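30 Jan 2021

So I finally did the thing I've been threatening to do since April and learned to write with my left hand. Well. "Learned." My lowercase g still looks like a fish hook, but my grocery lists are readable now and I'm calling that a win!

It started when I sprained my right wrist and had to sign for a package with the wrong hand. The signature was so wobbly I kept thinking about it for days. My friend Ekene Onyeka told me to get a kids' handwriting pad, the kind with the dotted middle line, and do one page every night before bed. I did a page of the letter a and my hand cramped up so badly I had to lie on the couch with a bag of peas on it.

Week two was better. I switched from a ballpoint to a soft pencil (huge difference, you don't have to press) and turned the paper the other way, so the top corner leans right instead of left. I also quit trying to go fast. Slow and big, big loopy letters, like I was writing on a birthday cake. 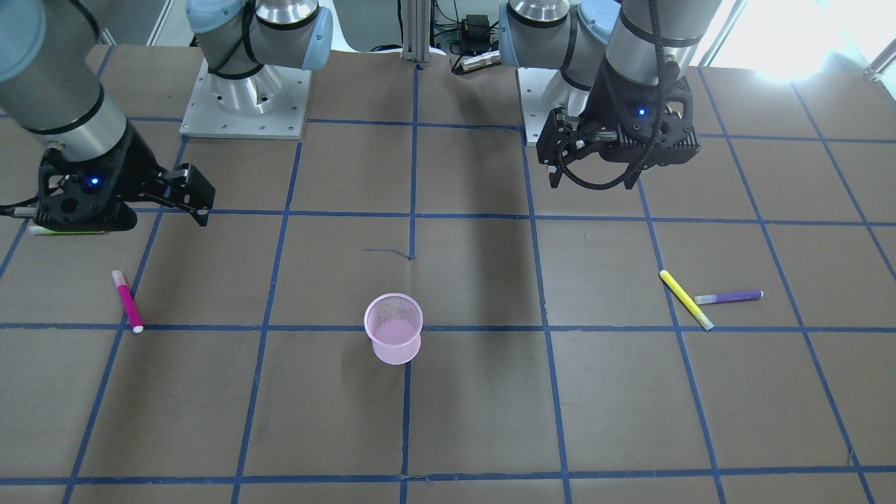

Anyway, by week three I could do my whole name without stopping, and I got cocky and wrote my aunt a letter. It took me an hour and 6 sheets of paper. She called to ask if I was feeling all right, haha.

What surprised me most is the smearing. I always thought lefties were exaggerating, but no, the side of my hand was gray every single night. If you write left-handed, how do you keep your sleeves clean? I tried keeping my hand under the line and it helps a bit, but then my elbow ends up in my ribs.

My goal now is a full notebook, one page a day, no skipping. I'm copying out old recipes because then I don't have to think up anything to say - last night was my grandma's cornbread, and I misspelled buttermilk twice. Next up is her peach cobbler, and that one runs to three cards, so wish me luck. And if you've got a good pencil to recommend, leave me a comment!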